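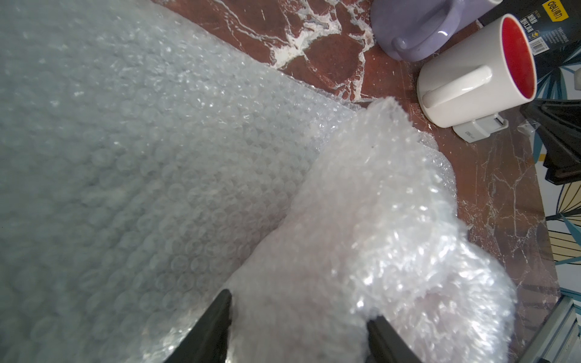 Wrapping and Packing Mugs for the Post: What We Learned at Pondness

Design and Technology project report, handed in 04/05/2020

Introduction

Our group chose mugs for this project after a good deal of friendly arguing. One of us wanted to do wine glasses, another wanted to do plates, and in the end mugs won because everybody has a cupboard full of them at home and nobody's parents would be too upset about a chip or two. A mug is also a more awkward thing to wrap than it looks! It is mostly a simple round shape, but then there is the handle sticking out of one side (the part most likely to snap, as we found) and a big hollow in the middle that does nothing to help.

The question we set ourselves was a plain one. How much bubble wrap does a mug really need, and does it matter how you put it on?

What we used

We bought a roll of small-bubble wrap from Lusus, which sells it by the metre, and cardboard boxes from Nseir in a single size so that the box would not change the results. The mugs were a mixture of charity shop finds and old ones from home, all ceramic, and we tried to keep to a similar weight. Wrapping was done on a hard worktop with the mug lying on its side. We did try it standing up for the first afternoon, and it was a lovely way to lose your temper, as the sheet slides down every time you let go of it.

How we wrapped them

We settled on three ways of doing it. The first was a straight roll, with the mug laid at one edge of the sheet and rolled along until the wrap ran out. The second was the same roll but with the loose ends gathered up and pushed down inside the mug. For the third we bunched up a small piece of wrap first and tucked it through the handle, then rolled the mug as before.

Each method was tested on 6 mugs. The boxed mugs were dropped flat from a height of 400 mm, and then again on a corner, and after that we opened everything up and looked it over under a bright lamp.

Results

The straight roll did better than we had guessed for the body of the mug, and we had no cracks there at all. Handles were another matter, and two of them broke clean off in the corner drop. Filling the inside gave us one broken handle. With the handle packed we had none, although one mug did come out with a small chip on the rim, which we think may have been there already (we should have checked more carefully before we started, and we are still rather cross with ourselves about it).

The handle piece used 200 mm of wrap at most, cut from the end of the roll, so the extra cost was very small.

What we would change

We would like to repeat the whole thing with crumpled paper, as one of our tutors suggested in April, and with two mugs sharing a box. We would also write down how tightly each one was taped. Some of us are heavy-handed with tape and some of us are not, and it must have made a difference somewhere.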